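Roos Verhoeven
Short thread on the recall petition in Sodenus, because people keep asking me where it stands.

The petition to recall Councilman Sisodia needed 1000 valid signatures. The clerk finished checking in October. 639 were good. So there is no recall election, and he keeps his seat through the end of his term.

I signed it. I'd sign it again. But I read the clerk's report, and I don't see anything crooked in it. Most of the bad ones were people who live outside the ward. A lot of folks on Soltau Road think they're in the ward and they're not. The line runs down the middle of the street.

If you want to check your own, the ward map is on the wall by the clerk's window. The one on the city website is the old one. 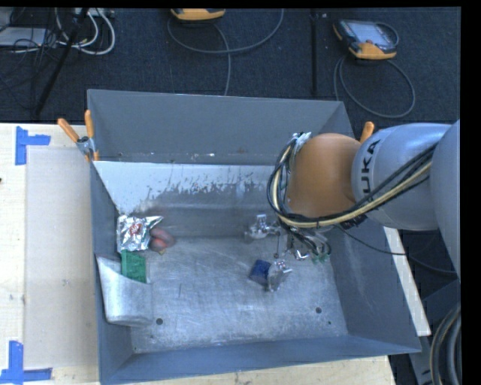 KUKA arm and a big open bin.

What got people mad in the first place was the Prisine tax break. Council gave the company 17 years with no property tax on the new building. The vote was 4 to 3 and Sisodia was the fourth yes. He had told us at the spring forum he'd vote no on anything over ten.

He says the deal changed after the forum. Maybe so. He could have said that before the vote -- there were two public meetings where he didn't say a word.

Someone asked if they can just file again. Yes, but the charter makes you wait six months, and you start from zero. The old signatures don't carry over.

What I'd like to see instead is a rule that any tax break over ten years goes on the ballot. That takes a charter change. Council can put it up themselves or we can petition for it, and that one would be citywide, so the ward line wouldn't matter.

I'm bringing it up at public comment next month. Sign-up sheet goes out at 6:30 p.m. and it fills fast. You get three minutes each.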